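**Hotel Pleris to Reopen Its Lakeside Wing With 16 New Suites**

*Sotomayor, 25th June*

Pronditz Hotels announced today that the lakeside wing of Hotel Pleris will reopen to guests following a full renovation. The wing, which closed in February of last year, now contains 16 suites on four floors, each with a private balcony and a view over Lake Jokell toward the hills on the far shore.

The original wing held smaller rooms arranged along a central corridor. Under the new plan, the corridor has been moved to the courtyard side of the building, and every suite runs the full remaining depth of the floor. Bedrooms face the water. Bathrooms are fitted with a walk-in shower and a separate tub, and the heated floors can be adjusted from a panel beside the door.

"Our returning guests asked for more space and a quieter night, and those two requests shaped the project from the first drawing," said Patricio Escobar, general manager of Hotel Pleris. "The building has kept its character. The staircase is the same staircase, and the front doors still stick a little in wet weather."

Interior walls have been rebuilt with added sound insulation, and the windows facing the lake have been replaced with triple glazing. The stone staircase, the iron railings and the tiled entrance floor were repaired on site. Furniture in the suites was made to order by workshops in the Sotomayor area and includes a writing desk, a two-seat sofa and a king-size bed or two twin beds, according to the guest's preference.

Four of the suites connect to a neighboring suite through an inner door and may be booked together by families or small groups. Two suites on the ground floor have step-free access from the parking area, wider doorways and roll-in showers. Cribs and folding beds are available on request at no added cost.

Room rates in the new wing include breakfast, use of the indoor pool and parking for one vehicle. The opening rate is $300 per night for a standard lakeside suite and $315 per night for a suite on the top floor. Both rates are for two adults and apply to stays booked directly with the hotel. Local taxes are charged separately at checkout.

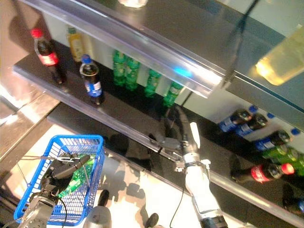
**Can guests in the main building use the new terrace?**

The terrace is open to all registered guests from 7 a.m. until 10 p.m., whichever part of the hotel they are staying in.

The terrace extends along the full length of the wing at ground level and seats 100 people. Breakfast will be served there during the warmer months, with indoor seating in the adjoining dining room on cold or rainy days. In the evening the kitchen will offer a short menu of lake fish, grilled vegetables and regional cheeses. Tables for dinner should be reserved at the front desk before noon.

Outside the wing, the path to the swimming dock has been resurfaced and lit with low lamps. The dock itself is unchanged. Rowboats may be borrowed from the boathouse between breakfast and sunset, and life jackets in adult and child sizes are kept at the same location.

Check-in for the new wing begins at 3 p.m. and checkout is at 11 a.m. Guests arriving by train may request the hotel shuttle from Sotomayor station when booking. The shuttle is free of charge for stays of two nights or more. Dogs are welcome in the main building but cannot be accommodated in the lakeside suites.

Reservations may be canceled without charge up to seven days before arrival. Guests who already hold a booking in the main building may ask to move to the new wing, subject to availability, and will pay only the difference in rate.

**About Pronditz Hotels**

Pronditz Hotels owns and operates independent hotels in lake and mountain locations. Hotel Pleris, on the eastern shore of Lake Jokell, is open all year.

**Press contact**

Media requests, including requests for site visits and interviews with Mr. Escobar, should be addressed to the Press Office, Hotel Pleris, Sotomayor.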